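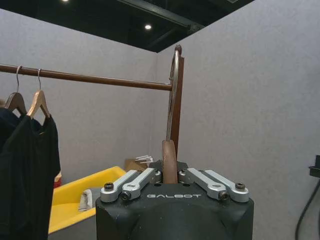
# Who decides when the bus comes?

If you wait at a bus stop, you will usually find a timetable on the post. It is a grid of small numbers. Each number is a time when a bus should leave that stop. Somebody had to work out every one of them.

The person who does this job is called a scheduler. Anju Pathak is a scheduler for the buses in Evberg, and the route she gets asked about most is the number 13. It starts at Vonari Square, goes past the library and the swimming pool, crosses the river at Poduval Bridge and finishes at Cavulau.

## Step one: how long is the trip?

First the scheduler needs to know how long the bus takes from one end to the other. You can't just measure the road. A bus has to slow down for corners, wait at traffic lights and stop for people to get on and off.

Many buses carry a small computer that knows where the bus is. It saves the time at each stop. The scheduler looks at lots of these trips and picks a time that most buses can manage.

The same trip is not always the same length. At 8 in the morning there are cars everywhere and children going to school. At 9 in the evening the roads are quiet. So the timetable gives the bus more minutes in the morning and fewer at night.

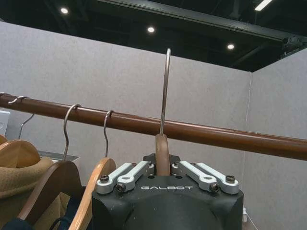 *A wooden clothes hanger with a silver metal hook.*

## Step two: how many buses?

Suppose a bus takes 40 minutes to get from Vonari Square to Cavulau, and 40 minutes to get back. That makes 80 minutes. The driver also needs a short rest at each end, so let's add 10 minutes for each. Now one whole round trip takes 100 minutes.

If you want a bus every 20 minutes, you divide 100 by 20. The answer is 5, so you need five buses and five drivers on the road at the same time.

If you want a bus every 10 minutes, you need ten. More buses cost more money, for fuel or electricity and for drivers' pay. This is why a busy route has lots of buses and a quiet route may have one an hour.

## Why does a bus sometimes just sit there?

You may have been on a bus that stopped for a few minutes with its doors open, even though everyone had got on. The driver has not forgotten to go. The bus was early.

A late bus is annoying, but an early bus can be worse. If it leaves before the time on the post, people who turned up on time will miss it. So drivers wait at certain stops until the clock catches up. These are called timing points. On route 13, Poduval Bridge is one of them.

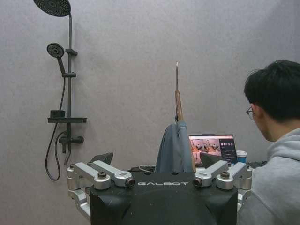 *A black shower with a round overhead shower head and another on a hose.*

## Why do two buses come together?

This is called bunching. It starts with one bus running a bit late. While it is late, more people arrive at the next stop. They all take time to get on, so the bus gets later still.

The bus behind has the opposite luck. Most of its passengers have already been picked up, so it hardly has to stop — and soon it catches up with the one in front.

To fix this, someone in the control room can talk to the drivers by radio. They might ask the second bus to wait for a while.

## Words to know

**Route:** the roads a bus follows every time.

**Terminus:** the last stop at either end of a route.

**Layover:** the rest time at the end of a trip.

**Depot:** the place where buses are cleaned, repaired and parked at night.

## Try it yourself

A bus takes 25 minutes each way and has a layover of 5 minutes at each end. How many buses do you need to run one every 15 minutes? Add up the round trip first, then divide.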